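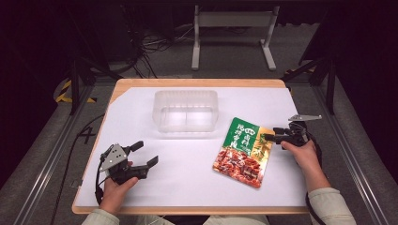
La mesa con la bolsa de comida y el recipiente de plástico

De: Noreen Abbasi
Para: lista de jugadores de Surkarska
Asunto: Re: Partidas perdidas en el capítulo tercero (versión en disco)

Hola a todos:

Contesto al mensaje de Ene, que copio más abajo, porque en mi consola he tenido el mismo problema y creo que puedo añadir algunos datos. Perdonen mi español, lo escribo mejor que lo hablo, pero a veces las frases me salen un poco rígidas.

> Compré Surkarska en disco el mes pasado y lo instalé sin problemas.
> Al llegar al puerto de Urnmont, en el tercer capítulo, guardé
> la partida y apagué. Al día siguiente el menú me ofrecía solamente
> «Nueva partida». El archivo sigue en la memoria, ocupa 1454 KB,
> pero el juego no lo reconoce. ¿A alguien más le pasa? ¿Hay
> que esperar al parche o se puede recuperar? Llevaba 20 horas.
> Ene

Sí, me pasa también. Tengo la edición en disco, comprada en mayo, con la versión que viene de fábrica. Mi hermano tiene la edición descargada y en la suya no ha ocurrido nunca, aunque él guarda mucho menos que yo y por eso no me atrevo a decir que la descarga esté libre del error.

Lo que he podido observar es lo siguiente. La partida desaparece del menú cuando se guarda dentro del puerto, antes de hablar con la capitana. Si se guarda después de la conversación, carga bien. Lo he probado cuatro veces en cada caso, siempre con el mismo resultado. El guardado automático no me ha dado fallos, pero se sobrescribe en cuanto uno sale al mapa.

Para recuperar la partida me funcionó esto: copié el archivo a una memoria USB, lo borré de la consola, empecé una partida nueva hasta el primer guardado automático (son unos 700 segundos si se saltan las escenas) y después volví a copiar el archivo antiguo. El menú lo mostró otra vez con la fecha correcta. Perdí el inventario de la bodega, pero las decisiones de los dos primeros capítulos estaban todas. Ene, antes de intentarlo haz por favor una segunda copia en otro sitio, yo no la hice y pasé un mal rato.

He escrito también al soporte de Didoteo. Me respondieron con mucha cortesía que conocen el fallo y que lo han registrado con el número 153. De la fecha del parche no me dijeron nada. Me pidieron que enviara el archivo dañado – lo envié – y que indicara el idioma de los textos. Esto último me pareció curioso, porque yo juego en español y mi hermano en inglés. Si alguien tiene el disco y juega en inglés, ¿podría guardar en el puerto y contarnos qué sucede? Así sabríamos si el idioma influye.

Otra cosa más pequeña: los subtítulos de la escena del faro aparecen antes que la voz. No impide jugar, pero quien lea rápido se entera del final de la conversación demasiado pronto. No sé si está en la lista de errores conocidos y no he querido mezclarlo en el mismo informe.

Esta semana contesto solamente por las noches, después de las nueve.

Un saludo cordial,
Noreen Abbasi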